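Edix Gripper Comparison Set: README

Version dated 2022-10-30. Maintained under the Breteo manipulation tools project.

Summary

This set holds simulated runs comparing two parallel-jaw gripper models, P and S, under three arm controllers. It is meant for people choosing a gripper model and a controller before they commit to a longer simulation campaign. It is not a training set for grasp policies, and the number of runs is too small for that use.

Contents

The release has 223 episodes. Each episode is one folder with camera renders, joint states, commanded and measured jaw width, contact flags, and the controller settings in force. Settings are stored per episode even when they do not change, so a folder can be moved without losing them.

Scenes were built in the Plirnport scene editor. Materials are kept plain and the lighting is fixed within a scene. Physics settings are listed in the settings file at the top level and apply to every episode unless an episode file overrides them.

Grippers

Model P has two thin, flat fingers. Model S is wider at the tip and has a softer contact setting. Both share the same wrist mount, the same jaw stroke of 80 mm, and the same closing force limit of 35 N. Finger mass differs between the two and was left that way, as matching it would have changed the tip inertia of Model S.

Controllers

Joint position: fixed gains, no force term.
Cartesian impedance: stiffness set per axis, damping computed from stiffness.
Hybrid: position control in the plane, force control along the approach axis.

All three receive targets at the same rate. The joint position controller is the baseline for every table in the results folder.

Camera placement

Wrist views are rendered from behind the palm, looking down along the fingers. The mount offset is stored in the arm description file and should not be edited by hand — the calibration check reads it from there.

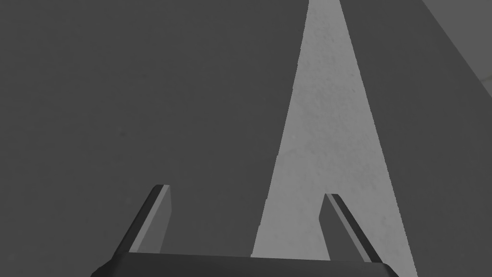 Jaw width is measured between the inner faces at the tips, in millimeters, and is logged separately from the commanded value. The two can differ by a small amount under load. When checking a segmentation mask, use open-jaw views first, with nothing between the fingers. The dark outer bevel of a finger is hard to separate from a dark gray ground, while the same finger against a pale strip gives a clean outline. Masks computed from color alone should be expected to fail on the dark side. Use the depth channel there, or the instance labels shipped with each episode.

Known limits of the wrist view:

The palm blocks part of the lower image at every arm pose.
Depth is noiseless by default. A noise model is provided but switched off.
Surface texture is faint, so feature tracking loses points quickly during an approach.

Collision settings

Arm links use convex hulls. Fingers use the full mesh. Contact between a wrist part and a fixed surface raises a flag in the episode log but does not stop the run, and the flag carries the name of both bodies. Filter on this flag before comparing controllers. A flagged episode can still be counted as complete by the task script, which looks only at the final object pose.

Scenes with more than one arm use a separate log for each. Time stamps are shared, and step zero is the same for all arms in the scene. 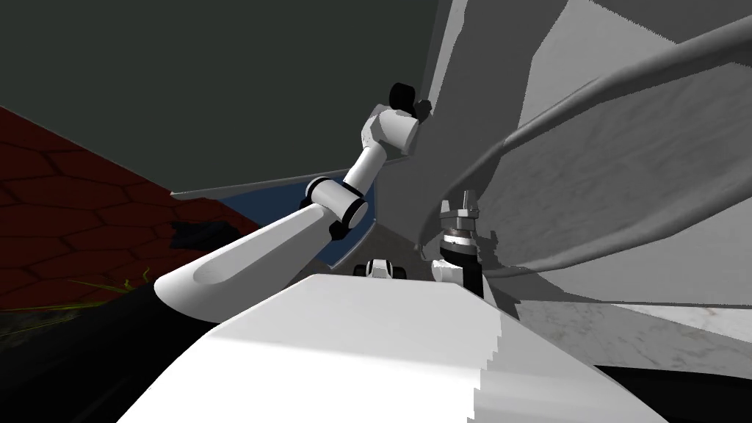
Söderlund objects to the convex hulls. In a review note on the draft release, Söderlund wrote that hull padding near the elbow and wrist can report contact before the visible meshes meet, and that any ranking of controllers by contact count is "a ranking of the padding as much as the control." The note asks for full link meshes in the next version, or at least a second log produced with them.

The objection is accepted in part. Full link meshes were tried on 6 episodes and made the step time too long for batch runs. Hulls stay the default. The padding value is now written to the episode log, and the contact table has been moved out of the main results into a side folder.

Loading

Read the settings file first, then the episode index, then the folders. The loader skips folders with a missing jaw width log and prints their names. It does not check units. Older exports stored jaw width in meters — convert them before mixing with this release.

Changes in this version

Padding value added to episode logs.
Contact table moved to the side folder.
Damping computed at load time for the impedance controller.
Duplicate renders removed from the wrist view folders.

Open items

Friction for Model S is a placeholder. The hybrid controller chatters on first contact when the approach speed is above its default, and runs made that way are not included.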